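Do laundry bags really save your socks?

Grown-ups say a mesh bag stops socks getting lost in the wash. Should you believe them? Look at the bag first — white mesh, with a pink zip trim.
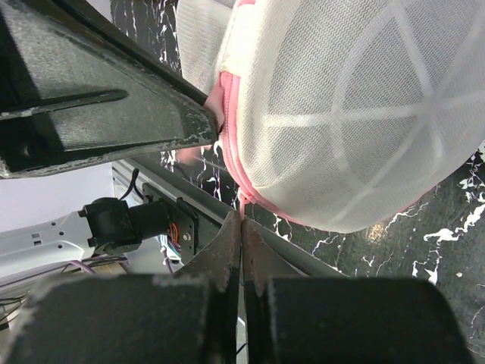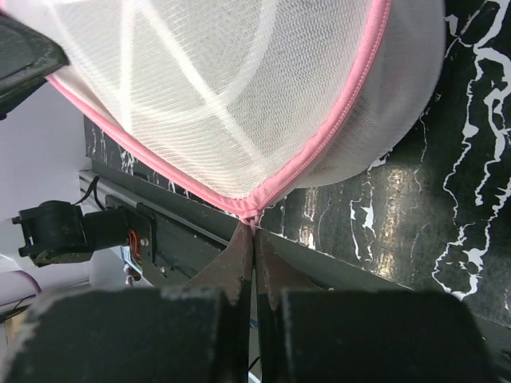
Shahab Sadeghi is not so sure about the bags, and says a sock that never reaches the bag can still vanish under a bed. Fair point. The holes let water in and keep socks from wandering off, but only if the zip is shut.

Test it yourself. Put 12 socks in a bag, ask a grown-up to wash them, then count again. Still 12? Try it nine more times before you decide.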